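4.2 Washing and drying the Brellow liner

The liner can be washed by hand or by machine. Use water no warmer than 30 degrees C. Do not use bleach or fabric softener.

1. Undo the ties at each corner and lift the liner out.
2. Shake out crumbs and lint over a sink.
3. Turn the liner inside out and close the ties in a loose knot.
4. Wash on the gentle cycle with similar colors.
5. Hang to dry. Do not tumble dry.

Note: The dark blue liner may lose some color in the first 3 washes. Wash it alone until the water runs clear. 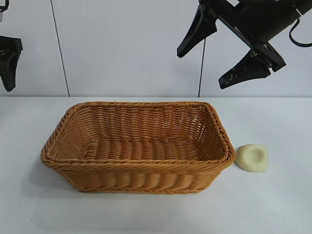 4.3 Refitting the liner

1. Find the side with the sewn label. It goes on one of the short sides.
2. Press the liner into the corners first, then smooth the base.
3. Fold the top edge over the rim and tie each corner with a single bow.

If the liner feels tight, it has probably shrunk a little — dampen it, stretch it by hand and leave it in place overnight.

Caution: Never fit a damp liner over bread or other food. Cut off any tie that has started to fray — loose threads are a choking risk for small children.

Replacement liners are sold singly under part number 271. Ties are not sold separately.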